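Search this notebook Search Go

16/03/2026, bench 2, marker handover

Okay, so the handover dropped out again today, and this time I stayed at the bench until I had something to show for it. Short version for Vandana and whoever picks this up after me: the left arm goes into a protective stop while the right arm still has the marker, and then the right arm just sits there waiting for a partner that never comes!

I started by blaming the grippers (I always blame the grippers). Swapped the finger profile back to the October one, ran 20 handovers, same fault. Then I pulled the log out of Sostidbridge and found the thing I should have looked at first. The two controllers are supposed to swap a heartbeat, and the left one calls a timeout at 800 ms. Ours was going quiet for longer than that whenever the wrist cameras were both streaming. 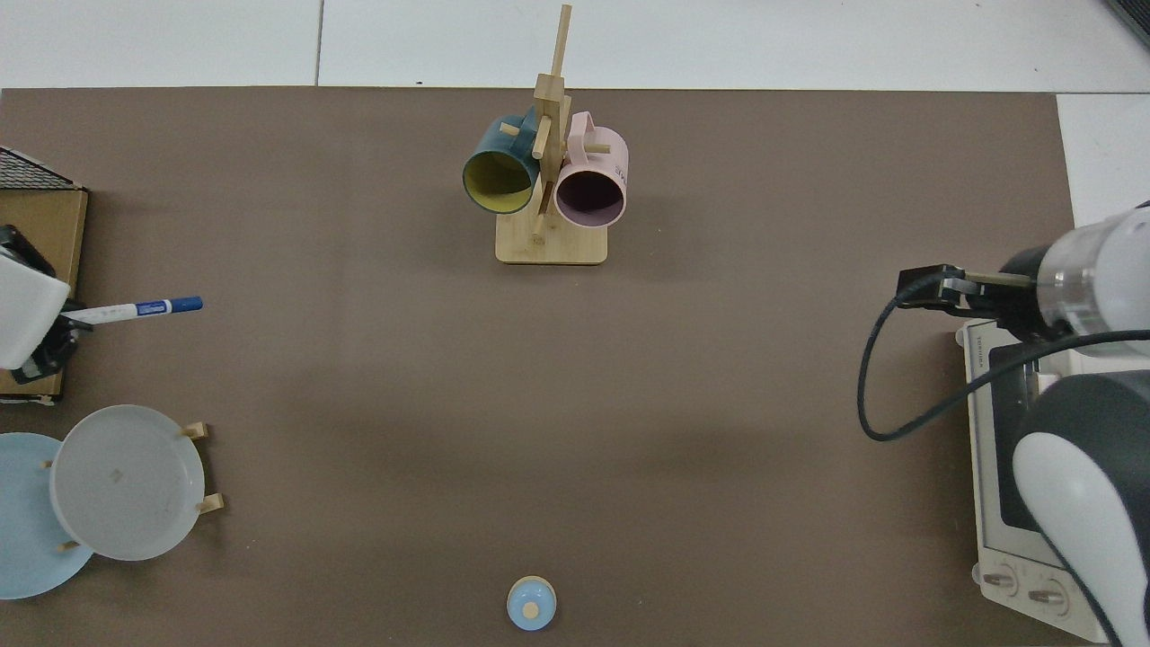 Marker in one gripper, the other one closed and empty. Mugs and plates left out as usual.

What bothers me more is the recovery. When I cleared the stop, the left arm tried to finish the old move from wherever it was, with no check on where the other arm had got to. Slow speed, so fine, and I had my hand on the e-stop the whole time, but I do NOT want anyone clearing that fault from the desk. Walk over, look, jog the left arm clear by hand, then reset.

For now I've put the timeout at 1000 (not a fix, I know, I know) and cut the camera rate in the Vimon config. 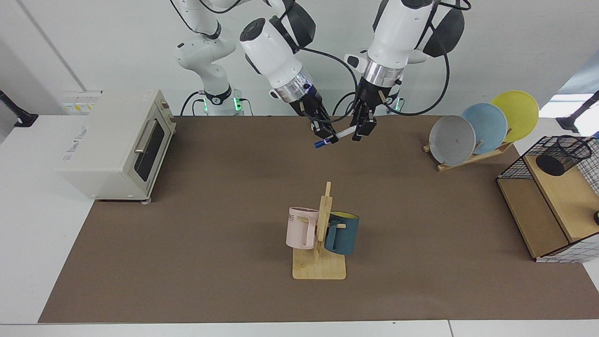 Next job is moving the heartbeat onto its own network port so the video can't starve it. I also want the resume step to throw away the old path and plan a new one, every time. Iyer branch has half of that already, I think? Will check tomorrow. No unattended runs until both are in, please.

Comments (2)

Vandana Shukla: Put the timeout back before you go home. I'd take a nuisance stop over a late one.

haltska_bench: We had the same resume thing on bench 1. Ask me for the patch.

Haltska robotics notebook | Contact | Back to top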